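Magazine > People > Interviews

Get the Flirham newsletter in your inbox every month. Enter your email address to sign up. You can unsubscribe at any time.

Hjørdis Aasen Would Like You to Stop Buying Dining Tables

Hjørdis Aasen has been talking people out of furniture for 34 years, which is an odd way to earn a living in a furniture shop. Her store in Rukcombe sells secondhand tables, chairs and the occasional sideboard, and she greets most customers by asking what is wrong with the one they have.

"Usually it's too big," she says. "They moved from a house to an apartment and brought the table along like a dog. Now they walk sideways to get to the fridge."

We meet in September, at ten past eight in the morning, before she opens. She has made coffee strong enough to strip varnish and cleared me a seat by putting a box of drawer knobs on the floor, where I will kick it twice.

Aasen grew up in Midtbø, where her parents ate every meal at a table her grandfather had made and apparently never finished. One leg was short. "There was a folded envelope under it my whole childhood. When my mother sold the place, I looked, and it was a bill. Unpaid."

She learned the trade from Helge Solberg, who ran the shop before her and still comes in to disagree with her pricing. Solberg is of the opinion that a table should be heavy. Aasen is the one with the bad back, and she is of the opinion that Solberg should try the stairs at Nostasstead, an apartment building across the river where, by her account, every customer lives on the top floor.

"He told a woman there that she'd get used to the weight," Aasen says. "She didn't have to get used to it. I did. I was on the bottom end."

Solberg, who has been listening from behind a wardrobe, says the table was worth it.
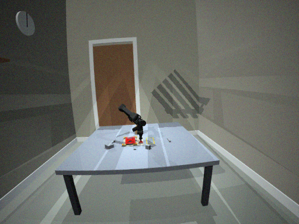 What she asks before she sells

There is a routine. Customers are asked how many people eat at home on a normal night. They tend to say eight. Aasen waits. They say four, and then they say two, and one of them usually eats on the couch.

"Everybody is buying for Christmas," she says. "I had a man who wanted seating for 12. I asked when he last had 12 people over, and he said he didn't know 12 people." She sold him a small round one with a leaf that folds down. He came back a year later for a lamp, and she didn't ask about the guests.

Her other rule is to measure the chairs, too. People measure the table, get it home and discover that a chair needs to move backward before anyone can sit in it. She likes to see 60 centimeters of width per person and a good deal more than that behind them. When customers bring her a floor plan, she makes them draw in the radiator, the door and whichever relative is largest.

I ask whether all this honesty is good for business. She looks over at the wardrobe.

"Helge says no."

"I say she could have sold that man a bench," Solberg says.

And at home? Aasen lives above the shop, and I had pictured something lovely up there, waxed by hand. She eats at a folding card table, she tells me – she sold the real one to a couple who came in just before closing and seemed nice. Its replacement has been coming for six years.

"I haven't found one that fits," she says, and gets up to unlock the door.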